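Section 7: Laying the Drumier Floor Finish

Welcome back! If you have worked your way through the preparation section, your floor is already swept, patched and level, and the hardest part of the job is behind you. Put the kettle on if you like, and read this whole section through once before you open a can. The finish starts to thicken as soon as the two parts meet, and it's a poor time to be hunting for your glasses.

Before you start

Check that the room is between 60 and 80 degrees and that the windows can be opened. One kit of Drumier Base and Mullomis Topcoat covers 336 square feet. For a larger room, buy all your kits together and check that the batch codes on the lids match, as the gray can vary a little from one batch to the next.

Steps

1. Tape along the baseboards and any door frames. Press the edge of the tape down firmly with a putty knife.

2. Pour all of Part B into Part A and stir slowly for 7 minutes. Scrape the sides and the bottom as you go -- the corners of the can are where unmixed resin likes to hide.

3. Brush a strip along the walls, then roll the rest of the room in sections, working backward toward the door.

CAUTION: Once mixed, the base stays workable for 30 minutes. Don't try to stretch it with water or thinner. If it begins to drag under the roller, stop there and mix a fresh batch.

4. While each section is still wet, scatter the flakes over it. Toss them up and let them drift down, which gives a much softer pattern than throwing them straight at the floor. We like a light first pass and then a second one to fill in the bare spots, but this is your floor, so please yourself.

5. Let the base cure overnight with the door closed and pets kept well away.

6. Scrape off any standing flakes with a flat plastic scraper held low, vacuum twice, and then roll on the topcoat in thin, even passes.
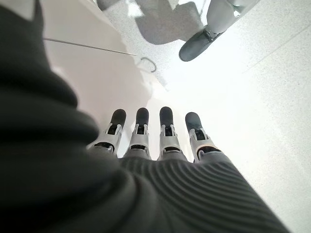 Figure 77. A bright, speckled floor.

NOTE: Small differences in the speckle from one part of the room to another are perfectly normal. They stand out more when the room is empty, and a rug or a table does wonders.

7. Wait a full day before walking on the topcoat in socks, and three days before bringing the furniture back. Lift heavy pieces into place with a helper -- please don't drag them, however tempting it may be.

If the topcoat looks cloudy the next morning, the room was probably damp. Warm it gently for a day and look again before you do anything drastic. For deep scratches and chips, turn to the Grokovgate Repair Kit instructions in Section 8.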